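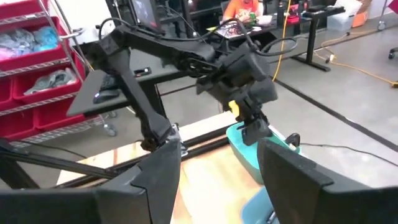
Sorting bench went to arms, what changed for us

nkrasniqi
Posted 3 August 2026

We do battery and small electronics sorting at Losix. Since January the arms have been doing part of the picking. A few people on here asked what the job is like now, so in order of how much I notice it:

1. My hands hurt less. I used to pick cells off the table into bins all shift. Now I set out a batch, start the run and fix what gets missed.
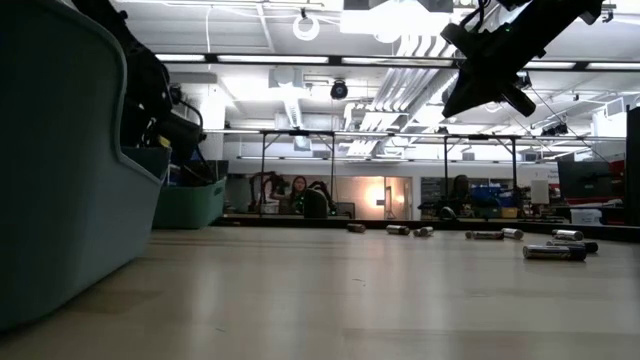

2. More sitting. Two of us are at the screens most of the day, and my back likes that less than my hands do.

3. Pay is the same. The title changed from sorter to operator and that's all that changed on paper.

temura_line2
How many does it get through? We were quoted 700 cells an hour and I don't believe it.

nkrasniqi
Our best shift was 3,436 cells, so nowhere near that. By hand a good sorter beat it easily. The arms are slower but they keep going through lunch.

stoyanova
Slower than a person and you call that progress? At my place they cut the bench from 7 people to 2 and said nobody lost a job. They just didn't replace anyone who left. Ask what happens when the next person quits.

nkrasniqi
I did ask. No answer so far. I'm not calling it progress, I'm saying what's different.

The mixed stuff still comes back to us anyway. Loose batteries it can do. Anything with wires on it tangles and somebody has to pull it apart by hand.

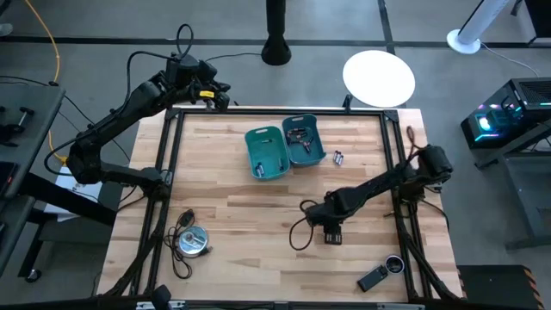 Fatemeh Daneshvar
I have to disagree with stoyanova a bit. I did hand sorting for years and would not go back. But get the new duties in writing. At Jolmont we were clearing faults for months before anyone put it in the job description, and the raise was only dated from then.

stoyanova
Fair point on getting it in writing. I still wouldn't trust the headcount.

nkrasniqi
Will bring it up. AA cells are what we mostly run, for whoever messaged me about sizes. 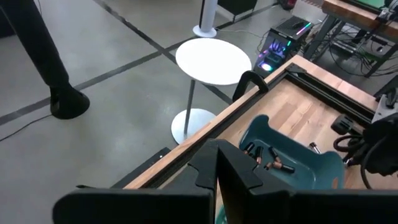
AA batteries in the sorting tray

temura_line2
Thanks, same size as ours. Do you get a break between batches or does the next one start right away?

nkrasniqi
Right away, if the bins are ready.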